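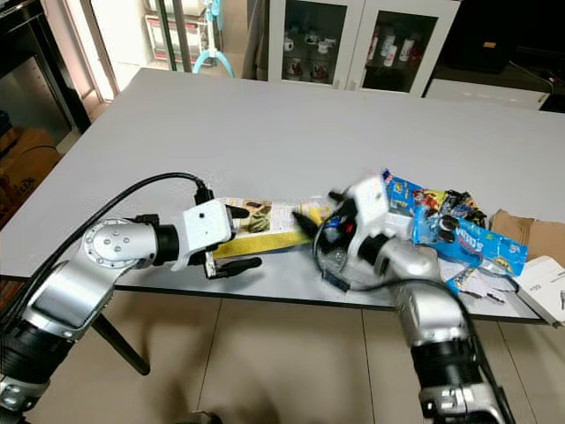
Grasus Owners' Club – Range & Efficiency Group

pimley-trip-log: read me first

Hello, and thanks for downloading this! It's the club's shared log of real journeys in the Jollov plug-in hybrid estate, put into one tidy-ish file so we can stop arguing about range on the forum (or at least argue with numbers). There are 282 trips in it so far, all of them driven by members on ordinary roads around Pimley and further afield, with shopping, dogs, children and the odd trailer on board.

I started it because the trip computer in my own car kept telling me one thing and the fuel pump another. A few people said theirs did the same, a few said mine must be faulty, and it went on like that for pages. So now there's a log.

What's in the folder

trips.csv – the main file, one row per journey
cars.csv – one row per car, with model year, wheel size and whether a roof rack was fitted
fills.csv – petrol fill-ups, matched to cars by car_id
notes.txt – bits and pieces people wanted to say that didn't fit in a column

Everything is plain comma-separated text in UTF-8. It opens fine in any spreadsheet, but do check that yours hasn't turned the trip IDs into dates, as mine did the first time.

Columns in trips.csv

trip_id – made up by me, no meaning in it
car_id – matches cars.csv. There are 11 cars
dist_km – distance from the odometer, in kilometres
elec_km – the part of that the car says it drove with the engine off
soc_start, soc_end – battery charge at each end, as a percentage
temp_c – outside temperature at the start, off the dashboard
mode – eco, normal, hold or unknown
load – light, medium, heavy or towing (the driver's own opinion, so take it with a pinch of salt)
heater – yes, no or blank. Blank means they forgot to write it down, please don't read it as no!

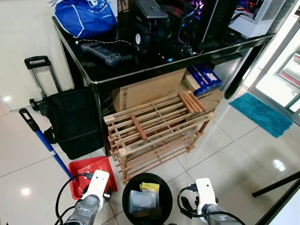 Aušra Sakalauskas

I look after the files, so if something is wrong it's probably my typing. Noemí Quezada wrote the little script that merges everybody's sheets and she also spotted that I'd been pasting miles into the kilometres column for one of the cars. That's fixed in this version, and if you have an older copy please bin it.

How the trips were logged

Most people used the Cuautle plug-in reader, which sits in the diagnostic socket and saves a file at the end of each drive. The rest wrote things down by hand from the dash. I've kept both sorts together because the two agree nicely on distance, but the charge readings are another matter. The reader gives you a decimal place and the dash rounds to a whole number, so on very short trips the hand-written ones can look as if the battery hasn't moved at all. If you're working out energy per kilometre, use the longer drives and you'll save yourself a headache.

Fill-ups are all brim to brim. I know some of you like to stop at a round number on the pump (my dad does it too), but it makes the sums useless, so those rows were left out.

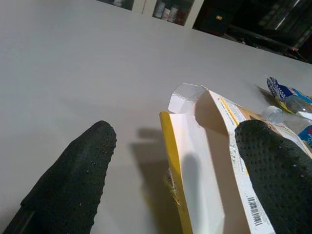 The longest drive in the log is 460 km, done in one day with a single stop and no charging on the way. It's a lovely one to look at if you want to see how the car behaves once the battery is down to its reserve, because the engine cuts in and out far more often than I'd have guessed. Motorway trips are rather thin on the ground otherwise. We're mostly a school run and supermarket sort of club, and the log looks like it.

Things to watch out for

Cold weather is under-represented. People seem to lose interest in holding a notebook when it's icy, and I can't blame them.

Car 7 changed tyres halfway through. The rows before the change are marked old_tyres in notes.txt, and the difference is bigger than I'd like it to be.

Towing trips all come from one car pulling the same small caravan, so please don't use them to tell a stranger what their caravan will do.

elec_km counts coasting downhill with the engine off. Anyone who lives at the top of a hill has marvellous figures!

Privacy

No number plates, home addresses or routes are in here. Start times were taken out as well, after somebody pointed out (quite rightly) that you could work out when a house was empty. 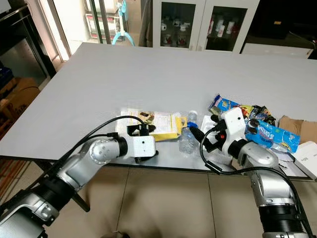 Adding your own trips

Yes please! Copy the header row from trips.csv, fill in what you can and send it to the group inbox with your car's model year and wheel size. Leave a cell blank if you're not sure. I'd love to reach 500 trips, and the next merge is planned for July, so anything that gets to us before then will go in.

You're welcome to use the data for whatever you fancy, school projects included. Just mention the club and tell us if you find something interesting. The club isn't connected with the maker and none of this is official.

Changes in this version

Kilometres corrected for car 4
Heater column added
Two duplicate trips removed
Wheel sizes checked against the handbook

Last updated 6/15/25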